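Two bins, one table. That's the whole sorting plan at Irfan Wattimena's place, and it took him 10 minutes to set up. Gray for cans, yellow-green for bottles. 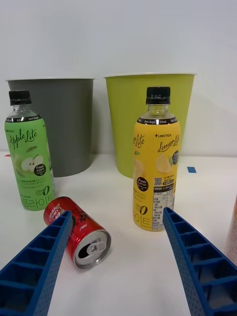 Do the caps stay on? Leave them on if your hauler takes them, and check the list first.

Empties pile up by August. Iced tea, soda, more soda. He does a round at 6, before dinner.

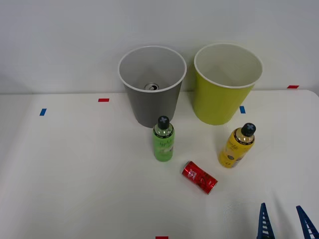 Cans go first becuase they roll. Then bottles.
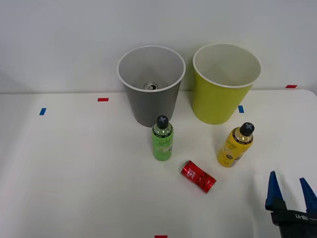
Rinse, drain, drop. Bags out when the bins are full, not before.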